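Fidholm two-door wardrobe, white

Tall, plain and very roomy, the Fidholm has been in our range for 15 years and we still get a bit giddy when a new batch comes in from the Beslow workshop. It suits a small bedroom, a box room or that awkward bit of landing where nothing else seems to fit (we have one on ours!).

Inside there's a full-width hanging rail with a deep shelf over it, and the rail sits high enough for winter coats and long dresses. Shoes go underneath, or you can add the Declercq drawer set, which slides in without any drilling and comes in the same white. We love the drawers – they run smoothly and they hold far more jumpers than you'd think.

Size and details
Height: 2,063 mm
Width: 1,000 mm
Shelf thickness: 22 mm
Doors: two, opening outwards
Colour: white
Feet: adjustable from inside, handy on old floorboards

Putting it together
Allow an afternoon and find a second pair of hands, as the side panels are heavy. Build it lying on its back if you have the floor space, and check your ceiling height first – it needs a good bit of extra room to swing upright. Wall brackets are in the box. Please use them, even on a level floor.

Looking after it
A soft damp cloth does nearly everything. Go easy on cream cleaners, they dull the finish over time. If a door starts to rub, turn the top hinge screw a quarter turn and try again before touching the others.

Delivery
Flat packed in three boxes from our Brodthorpe warehouse, to any room you like, stairs included. Spare hinges, handles and shelf pegs are always in stock.

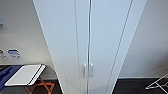 Extra shelves are sold singly and fit at any height on the pegs, so you can start with one and add more when the towels take over.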